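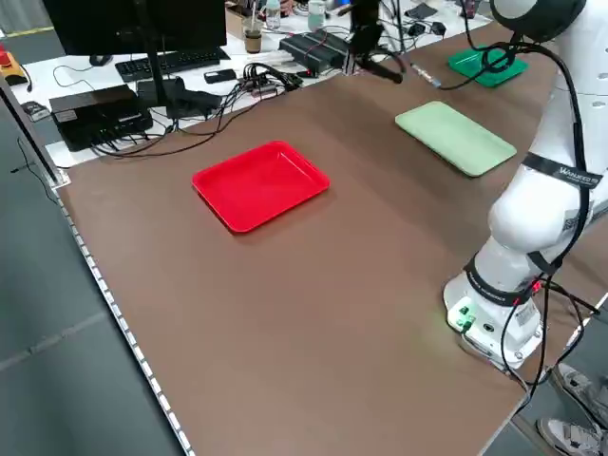

20 de agosto de 2026, noche

Cansada. Escribo esto rápido antes de que se me cierren los ojos, que mañana hay que estar en el muelle otra vez a las siete.

Primer día entero en Bustero. El pueblo más chico de lo que recordaba, o yo más grande, no sé. La panadería de la esquina cerrada, con el cartel de vacaciones hasta septiembre. La otra, la de arriba, sigue haciendo las tortas de aceite pero ahora las cobran como si fueran joyas. Compré dos. Una me la comí en la cuesta, de pie, con la bolsa debajo del brazo.

La casa huele a cerrado. Abrí todo, hasta el ventanuco del desván, y entró un calor tremendo y una avispa. La avispa sigue por aquí. Las sábanas estaban en el arcón con lavanda, menos mal. El agua salió marrón un buen rato y luego ya normal, aunque para beber traje garrafa.

Por la mañana, papeleo. Lo del recibo del agua está a nombre de quien no toca desde hace años y en la ventanilla me dicen que falta una copia simple de la escritura. Copia simple, copia autorizada, nota simple... ya me pierdo. Que vuelva en noviembre, cuando esté la persona que lleva eso. En noviembre! Como si yo viviera al lado. Son 64 kilómetros de curvas desde la estación y el coche no está para fiestas.

41 euros en la ferretería. Bisagras, silicona, un rodillo, la brocha buena, aguarrás. La silicona era de la blanca y yo quería transparente, me di cuenta al llegar. No pienso volver a bajar hoy.

Después de comer (tomate, atún, lo que quedaba del pan) me puse con la puerta del patio. Lijar, lijar, lijar. Debajo del verde hay azul, y debajo del azul un gris muy bonito que yo creo que es el original. Me dio pena seguir. Dejé un trozo sin tocar junto a la cerradura, a ver si mañana me decido. La pintura Kurup que me recomendaron trae un gris parecido en la carta, pero en la carta todo es parecido. El bote lo probé en un trocito y me tira a malva.

A las seis baje a nadar. El agua fría, fría de verdad, las piernas me dolían al entrar. Luego ya no quería salir. Se veía la Milia fondeada enfrente, recién pintada, con la raya roja, y dos niños tirándose desde la popa una y otra vez. Me quedé mirándolos secándome al sol como una lagartija. Hacía mucho que no estaba media hora sin hacer nada. Igual fue más.

Cosas que no se me pueden olvidar mañana:
preguntar en el muelle si la Bikden sale el sábado o solo entre semana
cambiar la silicona
pilas para la linterna
llamar por lo del seguro, ANTES de las dos
regar la higuera, que está pidiéndolo a gritos

La higuera, por cierto. Cargada, y todos verdes todavía. Con mi suerte maduran el día que me voy. Las hojas de abajo amarillas y el tronco con un corte feo que no sé quién le hizo ni cuándo. Le eché dos cubos y la tierra se los bebió enseguda.

Cené en el escalón de la calle, por el fresco. Pasó gente, saludé a todos, no reconocí a casi ninguno. Una señora me preguntó si yo era de la casa. Le dije que sí. Sonó raro decirlo en voz alta y luego me gustó.

Me duelen los hombros de la lija. La avispa se ha posado en la lámpara. Apago ya.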